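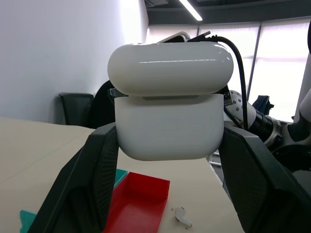
Wullent Dulta earbuds, two months in

Price paid: 35 dollars
Bought: August

I had low hopes for these and they have mostly been met. The listing had 744 reviews when I ordered, nearly all five stars, and a suspicious number of them used the phrase "crystal sound." I've had better sound from a clock radio. It isn't terrible. Voices come through fine, so podcasts and calls are okay, but anything with bass turns to mush once you go past half volume.

The case is the part people seem to love, and I don't quite get it. Yes, it's glossy and white and the rounded lid looks nice sitting on a desk. The lid on mine picked up hairline scratches in the first week from sharing a pocket with keys. The lower half is matte and has held up better. Why not make the whole thing matte? The seam also collects lint, and I now clean it out with a toothpick.

Battery life was advertised in large letters and I would ignore the letters. I get a workday of on-and-off listening if I put them back in the case at lunch. Charging the case from flat takes most of an evening.

Fit is where I'd warn people off. The right bud stays put. The left one falls out when I chew, when I look down, and once when I sneezed on the bus. Swapping tips helped a little — you get 2 spare pairs in the box, and one of them is too big for any adult I know. Kinga Szilágyi at work has the older Satgate pair with a longer stem and says hers never move, so try those first if you can find them.

Pairing is quick, I'll give them that. It drops when I walk to the kitchen, though, and my kitchen isn't far.

Would I buy them again? At 35 dollars, no. At half that, as a backup pair for the gym bag, maybe.

2 stars out of 5

Ladi Briggs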